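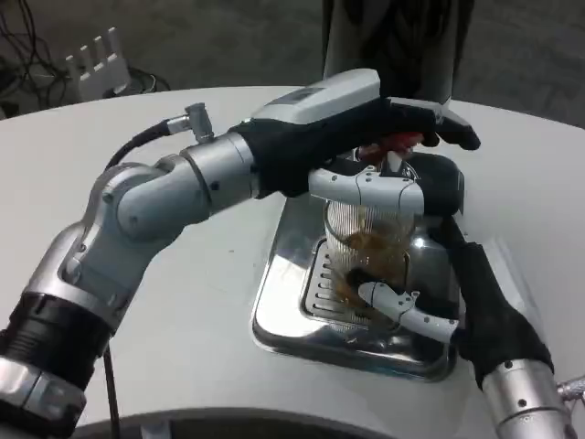
Fig. 1. Two-handed work on a ridged plastic cup, over a steel drip tray.

Unit 6: Can it make the coffee yet?

Welcome back, everybody, and thank you for the lively discussion about laundry (I enjoyed it more than I probably should have!). Now we come to drinks, which sound easy until you try to write down everything your own hands do before breakfast.

Keep the figure beside you as you read. A thin clear cup gives way when you squeeze it, and the brown liquid inside shifts with every little tilt, so the grip has to be firm enough to hold and gentle enough not to crush – and with two hands on one cup, each has to allow for the other.

Finn Brandes will go over his Londeck runs in lab. He set up 300 cup pickups and got 115 without a spill, and he was quite cheerful about it, as he should be. Please read the Albers chapter on grip force first, at least the 3 worked problems at the end.

So, are we there yet? My own answer is "sometimes, on a good table," and Hartmut Eichhorn, who teaches the other section, is a good deal more hopeful than I am. Bring a chore from your own kitchen or workplace, written out as single hand movements, and we'll argue it through together.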